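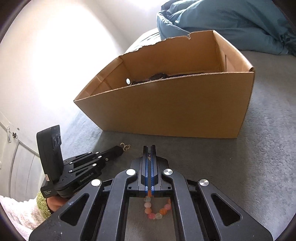
Bracelet task, view from the right-hand gripper. Target is the open cardboard box.

Beaded bracelet slips or hangs up at release, parallel fingers with blue strips

Posted in Grippers and End Effectors
Viewed 516 times

Nabil Awad
I am comparing two sets of finger linings on a pair of hand-held grippers before we commit to one for a longer collection run. Both grippers have the same parallel linkage and each has its own camera. The task is simple: pick a small item off the carpet, carry it over the wall of a cardboard box, let go.

Rigid items are no trouble with either lining. Bracelets are. With the blue strips that are on there now I get two kinds of failure. Either a bead rolls out between the fingers during the carry and the whole loop goes with it, or the loop stays on one finger after I open and I have to shake it off. Shaken releases are useless to us, so they get cut. Out of 80 bracelet attempts I kept 49.

The other lining is a plain foam tape from Farnutura, 2 mm thick. It holds better but it tears at the tip.

Two things I would like to know. Is there a better place to grip a strung loop? And is the wide lens good enough to judge whether the fingers are closed on a bead or on the string? When the fingers are nearly shut I can't tell from the recording.

Chia-hao Chang
Grip point first. Round beads between two flat faces give you very small contact patches, and if you catch one bead off center it will roll. Try to get two neighboring beads lined up along the length of the finger, so that neither one can turn without pushing on the other. Come in with the fingers parallel to the strand at that spot. If you come in across the strand you get one bead, and you will lose it.

For the hang-up, check which side of the loop you are on before closing. If one finger is inside the loop, opening the gripper leaves the bracelet on that finger. Both fingers have to be outside, with only the strand between them. On the floor this means pinching the near edge of the loop from above and keeping the finger that lands inside it as shallow as you can. Then tilt the tips down before opening.

On the lining: softer is better for beads up to a point. We ran a silicone strip from Ganotberg for 3654 cycles on mixed small items and changed it once. Foam will always go at the tip, that is where the shear is. If you stay with foam, wrap it over the end of the finger and tape it on the back face.

As for the lens, no. A wide view is fine for finding the box and bad for contact at the tips. Log the finger opening along with the video. A bead and a bare string give clearly different closed widths, so you can sort the recordings afterward with a threshold. Measure your own beads, don't copy a number from somebody else's set.

Trulstead
just use a bigger box

Nabil Awad
Box size isn't the issue, the drops happen during the carry.

Chia-hao, lining up two beads works. First 20 tries with the blue strips, one drop and no hang-ups. The finger opening was already in the log and I hadn't been looking at it. Beads and string separate cleanly on the pale bracelet, less so on one with smaller beads. I'll order the silicone in November and post numbers under this thread.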